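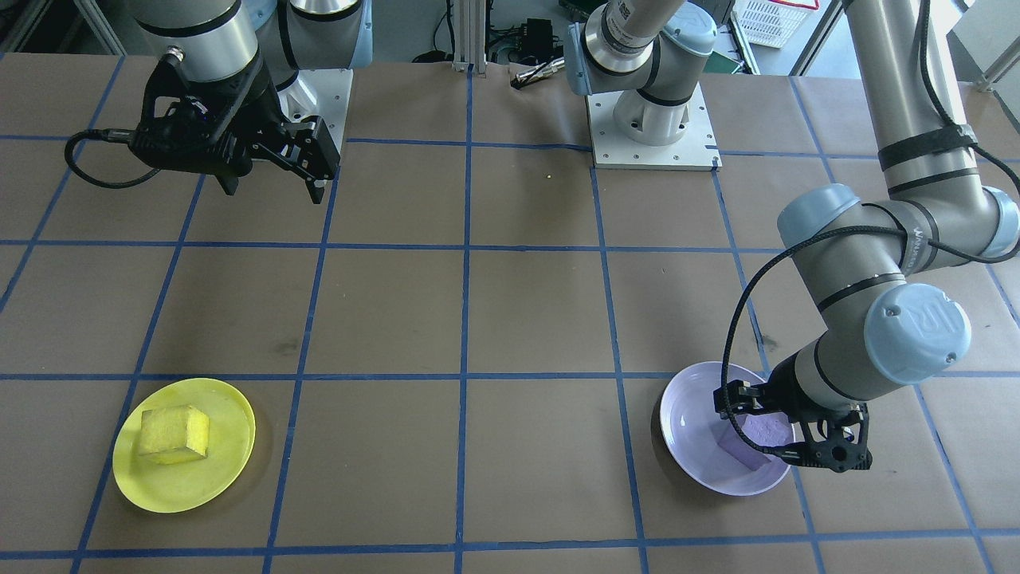
Carmela Morelli asked that her objection go in first: the pick and place cells have taken the lifting out of the shift, and they have put most of the waiting in. Operators stand by for a fault, clear it, and stand by again. She wants the job sheets to say so.

December
By Amrit Thibodeau
Progress report to Rivenico, Bredura site

The two-arm cell completed 3071 transfers in the period. Success on first grasp was 76 percent, up from 70. Most remaining failures are blocks lying at an angle against the side of a bowl. Soft items on flat plates give little trouble.

Staffing is unchanged at 11. Four operators have moved from hand sorting to cell watch and three of them have finished fault training. Reports of wrist strain are down. Reports of boredom, which we did not track before, are now logged by shift.

Next period: rotate cell watch every two hours, revise the job sheets, retest grasp angles. The request for a second training place is still open and we need an answer before the rotation starts.

Recent items
Bassi line: changeover notes
Bisico gripper fingers, wear check
Job sheet template, revised

This site uses cookies to remember your settings. Accept / Manage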